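Yorath Teaching Laboratory: Fault Cases, Unit 2
Module leader: Ya-wen Yang

2.1 Rest state
The fault was a missed grasp in a pick-and-place exercise. Before any test, trace each cable by eye from board to joint. 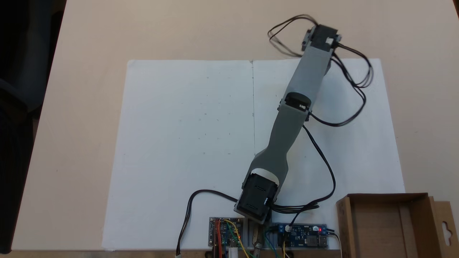 2.2 Cable routing
Slack loops can catch on a moving link. Students must keep hands clear whenever the board light is on.
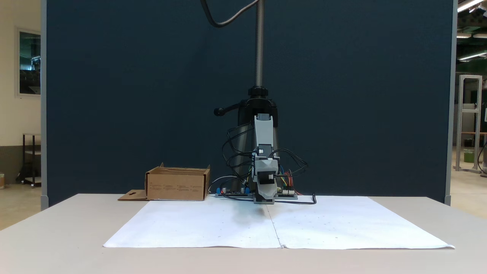

Fig. 2. Arm, boards and open box on the bench.

2.3 The fault
The program stopped at step 11 of 30 and recorded a grasp with no die held. Compare the recorded position with that of the die.

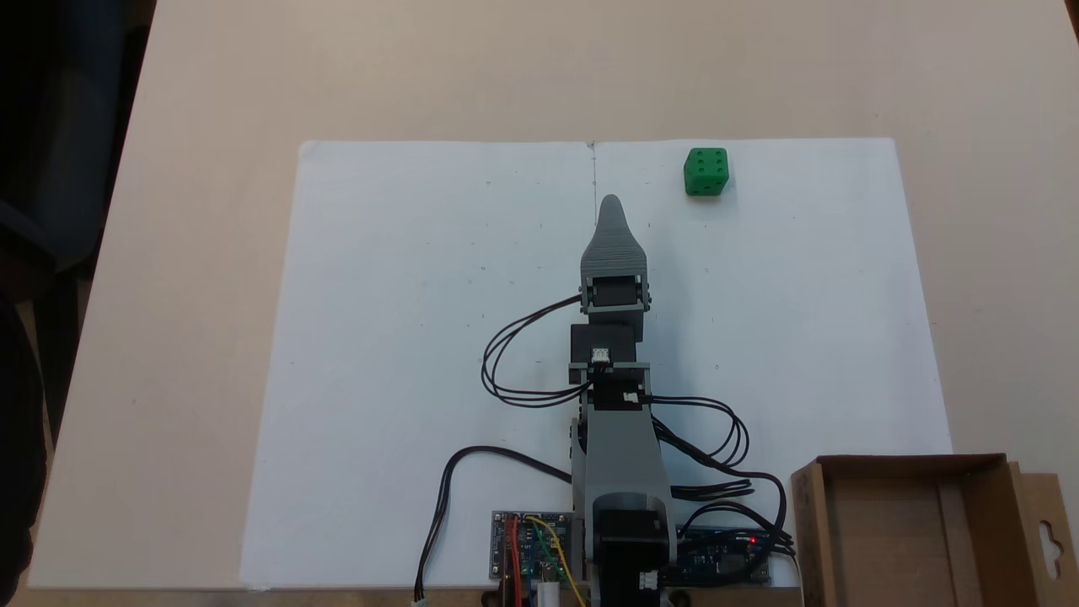 2.4 Repeat run
Repeat at reduced speed and note any sideways error at the wrist. Cut the power before touching a connector.
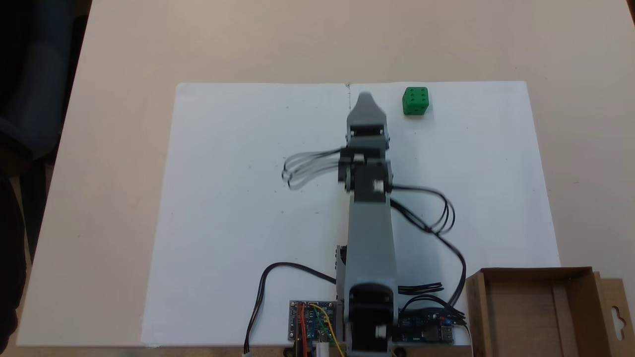
Fig. 4. Gripper to the left of the die; wrist and cables blurred.

Written reports are limited to two pages.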